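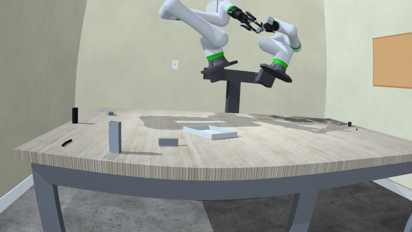 Zaki Data Collection Group
Minutes of the meeting held Dec 19, 2019

Chair: Cinzia Sorrentino
Attending: simulation, teleoperation and training leads; one guest from Clurcombe
Apologies: Erkmont liaison

1. Minutes of the last meeting

The November minutes were accepted with one correction. Under item 4, "episodes reviewed" should read "episodes recorded."

2. Episode count

The training lead reported 3,069 simulated episodes accepted for the two-arm tray task. A further 646 are waiting for review. Most of the backlog comes from operators who finished a run but left the outcome field blank. The review tool will now refuse to close an episode until the field is filled in.

There was discussion of whether failed attempts should be kept. The training lead wants them, labeled as failures and stored in a separate folder. Clurcombe asked that they not be mixed into the set delivered to them. Agreed.

3. Scene variation

The simulation lead went through the current scene settings. The table, the room and the starting places of the tray and the small objects are all changed between batches. Clurcombe asked whether the round tabletop would stay in the rotation, as their own bench is rectangular. The group agreed to keep it.
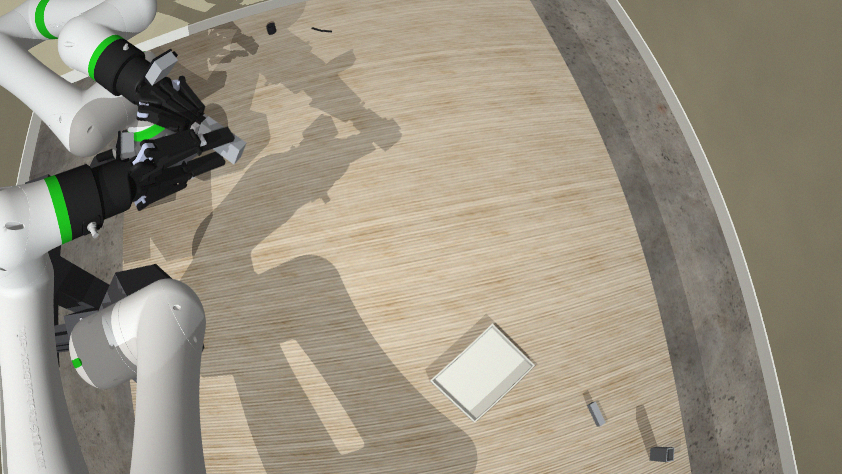 Round tabletop layout, both arms over the table, tray and small blocks to the right.

Shadows were raised again. In several layouts the arms throw a wide shadow over the work area, and reviewers have been marking these episodes as poor quality. The chair said that shadow alone is not grounds for rejection. The review guide will be changed to say so.

The simulation lead also asked for a minimum gap between the grippers at the start of an episode. Some operators begin with them very close together and spend the first seconds moving them apart. No decision – the teleoperation lead will look at how often it happens and report back.

4. Close views

Hermont has asked for close views to be included with every episode and not only with the table views. Storage is the main objection. The training lead thinks a lower frame rate would be enough for these views and offered to run a comparison on one batch. 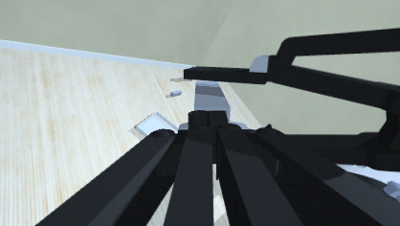 The other concern was how much of a close view is taken up by the gripper links. The teleoperation lead said operators can work around it on the main display, but a learner given only the close view may lose sight of an object at the moment it matters. Clurcombe would like the table view and the close view kept in step by timestamp so that either can be dropped later. Agreed in principle, pending the storage figures.

5. Operator instructions

The draft instructions were read through and 2 changes made. Operators should pause briefly before the first movement, and should end the recording themselves and not wait for the time limit. A retry within the same episode is allowed, provided it is noted.

6. Actions

Simulation lead: publish the list of scene settings, with the round tabletop included.
Teleoperation lead: report on starting gripper positions; issue the revised instructions.
Training lead: run the frame rate comparison; clear the review backlog.
C. Sorrentino: write to Hermont about storage; update the review guide on shadows.

7. Any other business

Erkmont's request for a copy of the object models was held over – nothing in writing has come in yet.

The date of the next meeting will be sent out by email.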